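November
By Anqi Song

Who still rides the Takley bus?

I picked the bus for my project mostly out of irritation. I ride it from Malton to campus and back, and everybody I know complains about it, but when I asked people what was wrong with it they all said something different. Too early, too late, too cold, the driver doesn't wait, the driver waits too long. So my question was pretty simple: what makes a regular rider stop riding?

My plan was a postcard survey. I'd wanted to do it online, but my advisor Dr. Esposito pointed out that a lot of the morning riders are older and might not bother with a link, and she was right (my own grandmother would have thrown it out). I printed 500 cards at the campus copy shop, and handed out 475 of them over two weeks – on the bus, at the stop by the Jikwood apartments, and one very windy Saturday outside the grocery store in Takley. The rest got rained on in my backpack. Around 200 came back, way more than I was ready for! I'd set up my spreadsheet for half that and had to redo the whole thing.

The card had one checkbox section and then a blank space that said "Anything else?" I almost left the blank space off to save room. I'm so glad I didn't. People filled it to the edges and then turned the card over and kept going. One woman drew me a map of where the old stop used to be, before it moved across the road, with the bench and the tree labeled. A guy who works nights wrote that he hasn't missed a bus in years and would like that on the record, so it's on the record.

I went in thinking price would come out on top. Fare was there, but it came well behind not knowing whether the bus was going to show up. Riders seemed willing to put up with a slow bus or a crowded one. What they couldn't stand was standing at Jikwood at 4 in the afternoon with no idea if they'd missed it. Several people said they quit after one bad day, like a missed doctor's appointment or a kid left waiting at school, and just never went back. I hadn't planned for that at all. My checkboxes were all about how things usually are, and the answers kept being about one particular day.

The other surprise was the stop itself. The move across the road was supposed to make it safer, and maybe it did, I don't have any accident data. But people coming from the apartments now have to cross at the light, and the light is long, and they can see the bus pulling away while they wait. That came up over and over in the handwritten parts.

There are things I'd do differently. I only reached people who were already near a stop, so the ones who gave up years ago and drive now are mostly missing – kind of a big hole when your question is why people stop riding. I also wrote "often" and "sometimes" on the card without saying what I meant, and two of my own roommates read them in opposite ways. And I should have brought gloves on that Saturday.

If I get to continue this in the spring, I want to start with the drivers. I talked to one for maybe ten minutes during his break and he knew half of what my cards told me.

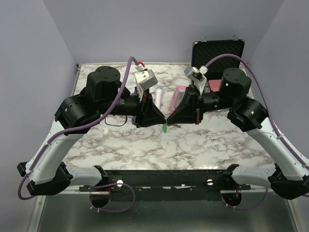
He also said the timetable at the Jikwood stop is an old one, so I went back and checked, and it is. I've written to the bus office to ask for a new one and I'm still waiting to hear.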